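Camerbridge open day, quick notes

Back from Camerbridge, feet hurt, writing this up before I lose the bit of paper. Went to the May open day at the Acharya works on 6 May 2026, the one where they let the public round the glaze sheds and the old kiln yard. Had meant to go last year and missed it.

Getting there

Train then bus. The bus from the station goes the long way, past the retail park, past the other retail park, then drops you at the bottom of Enus Lane with no sign at all. Walk up the hill. Keep the canal on your left. If you get to the garden centre you have gone too far, ask me how I know.

Parking if you drive: field, muddy at the gate, fine further in. Free. Toilets by the entrance and another lot behind the canteen which had no queue whenever I passed.

Booked online the night before, got the last slot of the morning. Turned up early and they put me in with the group ahead, no fuss.

The clay end

Starts in the clay store, which smells wonderful, like a cellar after rain. Bags up to the roof. Our guide was quick and dry and had plainly done this tour a lot of times. They buy in most of their clay now but still dig a bit of the local red stuff for the garden pots, because it stands the frost and people ask for it.

Then the slip room. Big vats, paddles going round, everything the colour of milky tea. You are told to keep your sleeves out of things. One man did not keep his sleeves out of things.

Mould shop next and this was my favourite part of the whole day. Shelves and shelves of plaster moulds, over 1000 of them, some for shapes they havent made since before I was born. Gravy boats, mostly. Jelly moulds. A hare. Each mould only lasts so long before the plaster goes soft and the detail blurs, so there is a master locked away and they cast new working moulds from that. I could have stayed an hour. We got ten minutes, if that.

Throwing and handles

Two throwers on at once, one on bowls, one on mugs. Bowls thrower chatted the whole way through and never looked down. Mugs thrower said nothing and made it look just as easy.

Handles are pulled by hand from a long carrot of clay, then stuck on with slip and a thumb. They let the children have a go. They let me have a go as well. Mine looked like an ear. It is drying somewhere in Camerbridge and they say they'll post it, we shall see.

Glaze shed

Hot, noisy, worth it. The glazes all look wrong before firing, a sort of sad pink for the green, chalky grey for the blue. Test tiles on nails along one wall, with the recipes pencilled on the back. I asked about the copper red, which is the one everybody wants, and was told it comes out right when it feels like it. The brown is dependable. The brown is also very nice, I bought a brown jug.

New range is called Lila, soft purple over speckle, plates and little dishes so far. Not sure about it myself. Under the shop lights it went a bit mauve. Outside by the canal it looked lovely, so if you are buying, take it to the door first.

The kiln yard

One bottle kiln still standing, no longer fired. You can go inside, mind your head. Black and glassy up the walls from all those years of salt and smoke, and when someone talks it goes round and round above you. The guide told us how they used to stack it, saggars on top of saggars, a man up a ladder with one on his head. Then days of feeding the fires and days more of waiting.

The electric kilns in the next building are the size of a garden shed and do the work now. Top firing is well over what my oven could dream of, we were given the number and I wrote it down and then put my tea on it. 1000 and something for the first firing, hotter for the second. That's all I can read.

Outside there was a row of stalls and a few tables of bits and pieces to look round. Cakes, plants, a local honey person, second hand books. 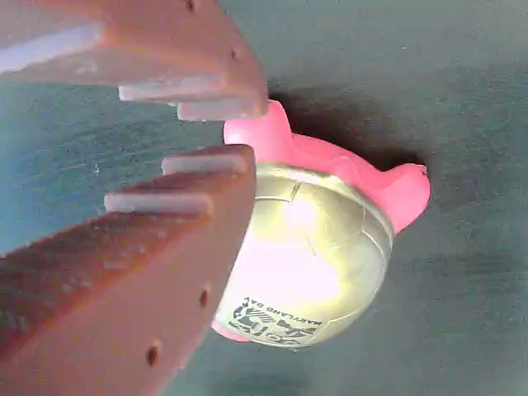
Food

Canteen open to all. Cheese and onion pie, peas, gravy if you want it (want it). Served on their own seconds, and you can turn your plate over and see whose mark is on it. Tea in a proper pot. There was rhubarb crumble but it had gone by the time I sat down, so go early or eat pudding first.

Card machine was down for a while. Take some cash.

The shop

Seconds are out in the yard in crates, firsts inside on the shelves. Go to the crates. Most of the faults are a pinhole in the glaze or a slightly drunk rim and you would never spot it with soup in. Wrap your own, newspaper provided. Came away with the brown jug, 2 small bowls and a butter dish lid with no bottom, which I am going to use as a butter dish bottom with no lid.

Prices fair I thought. The big garden pots are heavy and they don't deliver, so think about that before you fall in love with one. I saw a couple trying to get one onto the bus.

Would I go again

Yes. The tour is meant to be 30 minutes a section but ours got squeezed at the end as the afternoon lot were already waiting, so the decorating room was a walk through and a wave. Shame, as there was a woman painting a line round a saucer in one go and I wanted to watch her do another.

Flat shoes. The floors are dusty and there are steps down into the slip room with a rail on one side only. Steep ramp to the shop, but there is a level way round from the lane if you ask at the gate. Dogs allowed in the yard, not in the sheds. Small children fine, mine are grown up but there were plenty about and they all seemed happy with a lump of clay.

Next open day is in the autumn, dates not up yet. Last bus back leaves before the works shuts, check it, I very nearly didnt. Will add a photo of the jug when I have unpacked it and the ear if it ever turns up.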